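Monday, December 18, 2023

Dye bench, continued from Friday's mess.

Madder bath no. 8 is finished and the less said about it the better. It was supposed to be red. It is the color of a brick that has been through a divorce. The Plullilville tap water is the main suspect again, so the next one gets the bottled stuff and a pinch of chalk I measure myself, on the scale, like an adult.

What went in:

- 700 g wool yarn, the Duvwood two-ply, scoured twice
- alum at the usual rate, left overnight
- the last of the Rullateo madder, ground finer than before

Temperature was meant to stay under 70 C. The hot plate has its own views. I looked away to answer the door and came back to 85 on the dial thermometer, and anyone who has done this knows what happens to madder at that point: the browns come out and they bring luggage. Wrote the time down on my hand and then washed my hand, so no time.

Rinse took 23 minutes and was still giving off color when I quit. Skein is on the rack by the window. Don't move it, and please stop hanging coats there.

Lightfastness cards from the fall: the cochineal strips are holding up fine, the beet strip is now a plain strip. We knew beet was a waste of time. I have to redo it anyway for whoever at Innes keeps asking, and they can have the card framed if they like.

Other business. The gram scale drifts when the fan is on. The blue bucket has a crack in it and is now a planter. Someone labeled a jar "alum??" and I would like the question marks resolved before January, preferably by the person who wrote them.

Next bath: half the yarn, soft heat, lid on, me standing there the entire time with a book I won't read. If it still goes brown I'll call it "russet" on the tag and raise the price. Small swatch first this time - I said that last time too, and it's in the notebook, underlined.

Need more pH strips.
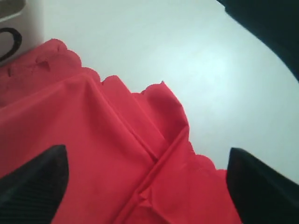
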